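How to put together a remix of your own track (the quick way)

Posted 13/09/2019

Got asked this again after the Fenudlow EP so writing it down. Fast. You need stems, a tempo, and one idea.

Export every stem from bar one, same length, no master effects. Label them. Did the Norkstead remix from a folder of files called "audio 2" and never again. 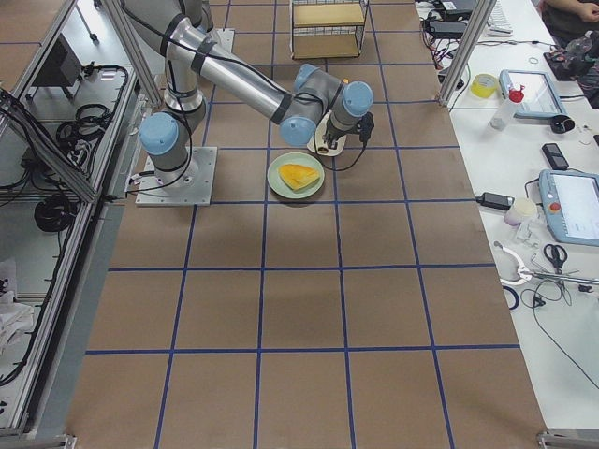 Pick 3 stems, mute the rest. Vocal, one melodic part, one bit of noise. Then mark out sections before you touch a synth. I do mine on paper, big grid, like that table with the blue tape lines on brown paper, one cell per 8 bars. Intro, build, drop out, back in. Leave cells blank, blank is fine.

Now the drums. New ones, dont reuse the originals. Set your tempo first and stretch the vocal to fit, up to 5 bpm either way sounds ok.

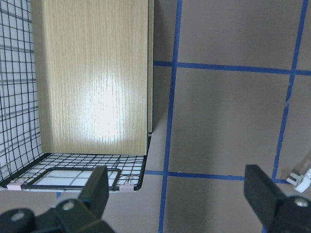 Do I need to keep the original key?
Keep it for the first version, then try moving everything down 2 semitones once the arrangement works.

Bounce a rough mix. Play it on bad speakers. Cut the intro in half, its too long. Low end under the kick gets rolled off, then export the final at full quality adn send it out.

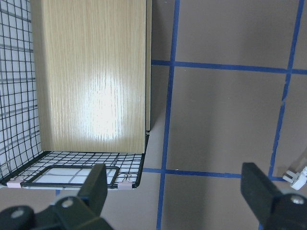 Bratu wrote in to say the vocal should be stretched before you pick the stems, as half of them stop making sense at the new speed. Fair. Try it both ways.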